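Piltow Recipe Cards

Piltow is a collection of 400 home recipes, written down as plain text files, one recipe in each file. Most of them come from families in the Serance valley, and a smaller part was sent to us by readers of the old Kao newsletter.

What is inside

The folder "cards" has all the recipes. The folder "notes" has 121 short comments from cooks who tried them at home. If a recipe has a comment, the two files have the same name, so it is easy to find one from the other.

Every card starts with the title, then the number of persons, the ingredients, and the steps. Weights are in grams and liquids in milliliters. Where the family wrote "a glass" or "a spoon," we kept these words and did not guess the amount.
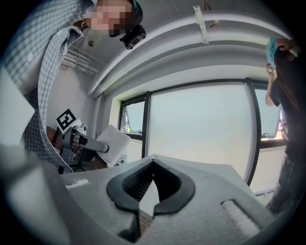

The spelling of dish names was the most difficult part of the work. The same soup can have three names in two villages, and every family is sure that theirs is the correct one. We put the name used by the sender in the title, and the other names go in the line "also called."

Known problems

Oven temperatures are missing in many of the baking cards — the old cooks wrote only "strong oven" or "weak oven." Some jam recipes use 700 grams of sugar for each kilogram of fruit, and others use 300. Please do not correct these numbers, they are as we received them. The cards with 300 grams should be kept in the refrigerator.

Changes

2 May 2018: added the bread cards from Tralent, removed the double entries which were reported in February.

Contact

Jinlong Xiao takes care of the cards, and Tomás Horgan reads the new comments. When you send a correction, please write the file name in the subject of your message. You may copy and print the recipes freely, but please keep the name of the family at the bottom of the card.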